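Subject: Re: [plurnow-residents] Parking permits and the new bay numbers
From: Poul Mikkelsen
To: plurnow-residents list

Thanks for the replies so far. I have put the earlier message underneath the first part of mine so that people who joined in October can follow.

> The agents have written to say that the old paper permits stop working at the
> end of the month. Does this apply to the bays behind Trarno House as well, or
> only to the front? Our letter mentions bay 13 and we have never had a bay 13.
> Also, is the 1000 pound deposit for the gate works coming out of the reserve
> or will we be billed for it?

I rang Mevard this morning and got answers to most of this.

The change covers both car parks. The front and back were under separate agreements until the spring, and the back one has now been brought into the same scheme. You need a new permit wherever you park.

Bay numbers: the back car park has been renumbered from the gate end. What used to be the two unmarked bays next to the bin store are now 12 and 13. If your letter gives a number you don't recognise, go by the plan that came with it and not by the old paint. The lines will be redone once the surface has been patched, and Mevard could not give me a date for that.

The deposit comes out of the reserve. There will be no separate bill. The remaining cost of the gate is 809 pounds, payable when the work is finished, and that will show in next year's service charge statement. The yearly permit fee stays as it was.

Visitor permits are still paper. Each flat gets one book. Write the registration and the arrival time in ink, as the wardens have been refusing pencil. Several people have been caught out by leaving the time blank.
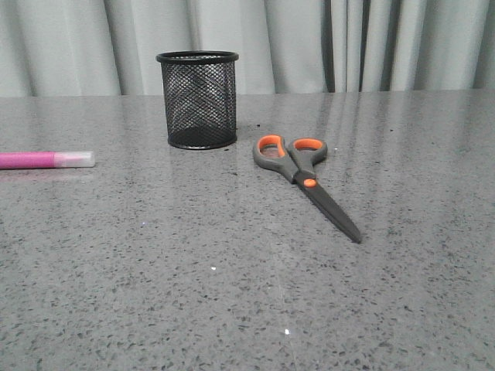

If you lose the book, a replacement costs 13 pounds and has to be asked for in writing. An email will do. Please put your flat number in the subject line.

Two things are still open. The first is motorbikes. The new terms don't mention them and the person I spoke to is going to check. The second is the Escobedo Road entrance, where vans have been blocking the dropped kerb before 9am. That is a public road, so Mevard can't do anything there and it needs reporting to the council. I have reported it once, and it would help if others did the same.

I will write again when I hear about the motorbikes. Replies to the list please, not to me directly.

Poul Mikkelsen
Trarno House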